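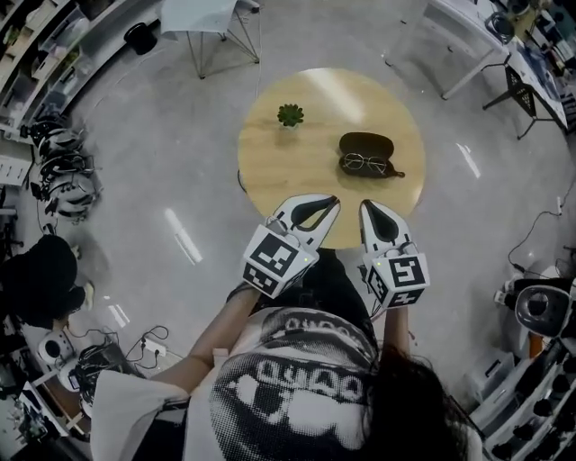 2nd March

Glasses and case again today. I had pictured myself building something by now, with solder burns to show for it. What I do is hold a gripper in each hand and tidy things on a round table, over and over, so that a computer can learn tidying from me. The target for each pair is 200 good runs by the end of term. Cempaka Harahap and I have 181 on paper, but I doubt the marker will accept them all.

The instructions say to move "naturally". I would like to meet the person who can pick up thin gold frames naturally with two white plastic-looking fingers. I catch myself moving like a crane in a fairground machine, slow and stiff, and then I wonder what the thing is learning. Probably how a bored student behaves when she thinks she is being marked.

The plant is supposed to stay where it is. It is there as a distraction for the model, according to the sheet. Cempaka thinks this is clever. I think one small succulent is a fairly gentle test of a system that Dr Xue says will one day clear up a stranger's kitchen.

We argued about that at lunch. Her view is that 100 dull demonstrations beat one brilliant bit of code and that I am sulking over the lack of code. Partly true. But I asked what happens if the table is square, or the case is shut, or the light comes in differently, and she said "more data", and that is the answer to everything on this course. Last July at the Citberg open day they showed us a film of an arm folding towels and I believed every second of it. Now I want to know how many towels went on the floor first.

Wrists sore. The cable on the right one pulls whenever I reach, and I have started leaning to make up for it, so I suppose the robot will lean too.

The Tristard people want our write-up at 589 words, an absurd number that must come from a form somewhere. I have the first paragraph. It says the method is promising – Cempaka wrote that. I have put a question mark next to it in pencil.

Must ask whether runs where I drop the glasses count as failures or get binned. I would keep them.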